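The Door Problem

Elżbieta Brzozowska had been waiting for the door since September, and when it finally made sense to her she was eating toast over the keyboard.

"It's the pause!" she said, to the whole room, with her mouth full. "Look at the pause!"

Aidoo rolled his chair across. On her screen were two lines, one blue and one orange, and for months they had lain on top of each other like a pair of tired dogs. Now the orange one had climbed clean away.

The method was so simple she was almost embarrassed by it. Everyone at Wirkow taught their arms the same way: a person guided the gripper through a job, the machine watched through its wrist camera, and the learning program copied the movement. Good people moved smoothly, so the smooth runs were kept and the hesitant ones thrown out. Elżbieta had gone back and fished the hesitant ones out of the bin, all 241 of them, and trained on those instead.
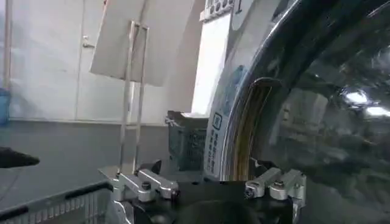
"Those are the bad ones," said Aidoo.

"Those are the ones where somebody stopped to look!" She was up now, waving the crust. "Glass is horrible, it's full of ceiling lights and bits of the room. So a person gets close, and waits, and shifts a tiny bit to see which shapes slide about and which stay put. Then they go for it. We've been cutting out the only part where they were thinking."

He read the numbers twice. Out of 100 tries at opening the door, the arm taught on tidy runs had managed 34. Hers, taught on the dithering, had failed 7 times.

"Seven," he said.

"Seven! And I've watched them all, and in four it was nearly there."

They ran it again, because neither could bear not to. The arm came in towards the door, fingers apart, and stopped. It drifted a little to the left. It drifted back. Elżbieta found she was holding her breath, and that she knew that small sway of the wrist, she had seen it in her grandmother choosing plums.

"It looks nervous," Aidoo whispered.

"It's looking," said Elżbieta.

The fingers closed, the catch clicked, and she was already reaching for the phone to ring Kostudell, toast and all.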